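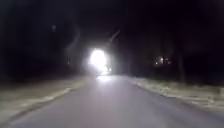
4.2 Night glare test

We compared two cameras for the Plikimus rover, the stock Skaritz unit and a Cabrera with a wider exposure range. Both ran on the same controller and drove the Ilerwood road after dark in February. Each camera recorded 1000 frames. Facing oncoming light, the Skaritz lost the outline of whatever was behind the glare, but the road edge on both sides could still be followed. It found the edge in 89 percent of frames — the Cabrera did 3 points better. Steering was left on manual for all runs. We kept the Skaritz for the arm tests in section 5.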